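Worktable

A worktable is a table made for doing things on, as opposed to eating at, writing letters at or simply filling a corner of a room. The word covers an enormous family: the baker's table, the tailor's cutting table, the potter's wedging table, the packing table at the back of a shop, the sewing table with its drop leaf, and the plain all-purpose table found in craft rooms and school labs. Few pieces of furniture have been shaped so closely by the people who use them, and few reward a close look so richly.

History

The earliest worktables were probably flat stones and low planks used by people who sat or knelt on the ground. Standing height came slowly, and in many parts of the world it never fully took over. Weavers, metalworkers and cooks in a good number of countries still work close to the floor, and do it wonderfully well.

In Europe the trestle table was the great all-rounder for centuries. A loose board on two supports could be a counter in the morning, a dining table at noon and a bed at night. Tables with fixed legs spread as houses gained rooms with settled uses, and the trades soon began to ask for their own kinds. Bakers wanted thick tops that would not bounce under kneading. Tailors wanted broad, smooth ones high enough to cut at without stooping.

The small lady's worktable, with a silk bag hung under the top for needlework, became a fashion in the late 1700s. It is a delightful object! Good ones have tiny fitted compartments for thread, pins and beads, and some hide a chessboard or a writing slope as well.

Regional types

The Lillar table, named for the valley where it was made, is a favorite with collectors. It has a top of three wide boards held by sliding battens, so that the wood can swell in damp weather without splitting. The legs splay outward and pull apart without tools. Families carried these tables up to the summer pastures each year, and brought them down again in October.

The Manole table is heavier and squarer, with a shelf a hand's width above the floor. It was used for folding and pressing linen, and old ones often show a shallow dip along the front edge where generations of forearms rested. The furniture historian Bogumił Witkowska spent much of a long career measuring them, and the resulting catalog lists 3,648 worktables of all kinds, of which up to 400 are Manole tables. The catalog's drawings are superb, right down to the worm holes.

Height

Height matters more than almost anything else. A common rule sets the top just below the elbow of a standing worker for light tasks, and a good deal lower for tasks that need body weight behind them, such as rolling dough or planing wood. Fine work, such as watch repair or bead stringing, calls for a higher surface that brings the piece nearer to the eyes.

Shared tables are always a compromise. Schools often settle on 30 inches for seated work and let taller students put up with it. Cranked and sprung legs help, though older designs tend to wobble at full height, and many workshops still prefer the humble wooden block under each foot.

Surfaces

The top is where worktables differ most. Bare wood is warm, quiet and easy to repair, and it takes a clamp well. Marble stays cool and suits pastry. Slate was once the pride of school laboratories. Metal tops are easy to scrub but noisy, and small parts skate across them.

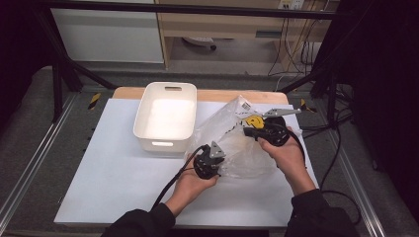
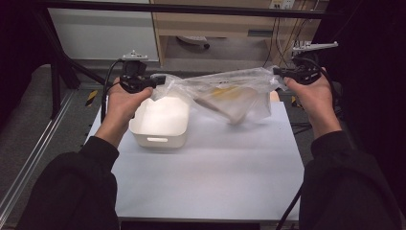 Color is a livelier subject than it may sound. Pale tops show up dark screws, dropped pins and stray threads, while dark ones are kinder to the eyes under strong lamps and make white cloth easy to see. Button sorters at the old Drindine works used tables painted half cream and half bottle green, and moved their trays from one side to the other depending on the batch. The paint was renewed so often that it built up into a crust, and chips of it are still found in the yard.

Loose covers are as old as the table itself. Oilcloth, felt, cork, leather and thick paper have all been used to save the wood or soften the surface. Bookbinders favor a board they can turn over when one face is scored. Jewelers hang a leather skin beneath a cutout in the top to catch filings, a lovely bit of thrift.

Care

Wooden tops do best with regular scraping and a thin coat of oil. Soaking is harmful, as it raises the grain and can lift a glued joint. Dents in softwood may be eased with a damp cloth and a warm iron. Wobble usually comes from a loose rail and can be cured with a new peg or wedge.

Collections

The largest public collection is at Lemwood, where a former seed warehouse holds 3,230 tables and table parts. A new gallery for folding types opened on 5 Aug 2018. Visitors may pull out the drawers of the study pieces, and the attendants are happy to show how the secret ones open. The upper floor is kept for game tables and closes an hour before the rest.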